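Chapter 4
Cutting Small Vegetables

Small vegetables ask more of the cook than large ones. An onion stays put under the hand, but a chilli rolls, and its skin can turn the point of a blunt knife. This chapter deals with chillies, radishes and spring onions, in that order.
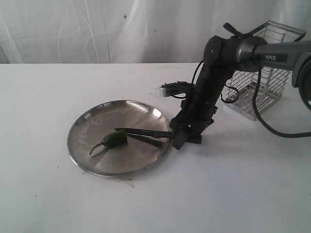 Start with the stem. Some cooks remove it first, while others leave it on as something to hold. Thérèse Sandhu, who taught at the Morin kitchen school, had her students try both ways on a Monday and keep whichever gave the more even slices. Exercises for each method are given at the end of the chapter.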